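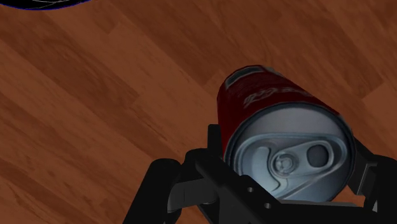
Open day: frequently asked questions

When is it?
Tuesday, in the Vunbridge building. Doors open at 10 am and the last run starts at 3.30 pm.

What will be shown?
Pick and place runs in simulation, projected on the wall of the Srivastava room. The arm and the objects are computer models. One set of runs deals with holding a drinks can; another takes place at a conference table with office chairs round it.

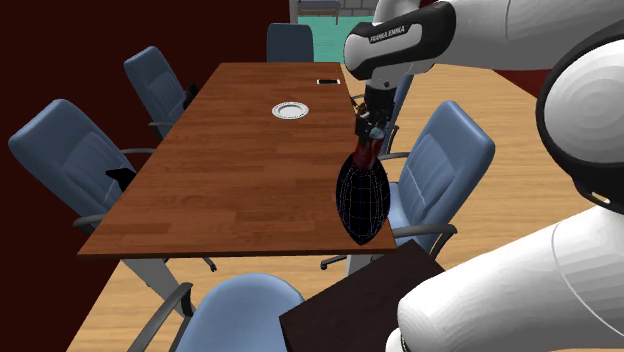 Simulated meeting room, with the arm holding a vase at the table's edge.

Is there a real arm on site?
No. Hardware is kept at the Grosine workshop, which is closed to visitors.

Which arm is modelled?
The meeting room runs use a Franka Emika arm with a finger gripper.

How many runs are there?
The full set has 1,305 runs. Visitors see a selection, chosen by the operator on the day. Requests for a certain object can be made at the desk.

Can I control the arm myself?
Yes, at the two desks by the window. Each turn lasts ten minutes. Under-12s need an adult with them.

Why do objects sometimes pass through each other?
Contact is worked out in small time steps. If a step is too long for the speed of the arm, two surfaces can overlap before the contact is found. Deepak Sengar covers this in the 2 pm talk.

Do I need to book?
Only for the talk. The room holds 700; entry to the runs is free and unticketed.

Can I have the files?
A pack of 400 runs is available through Vodora from February. Ask at the desk for the request form.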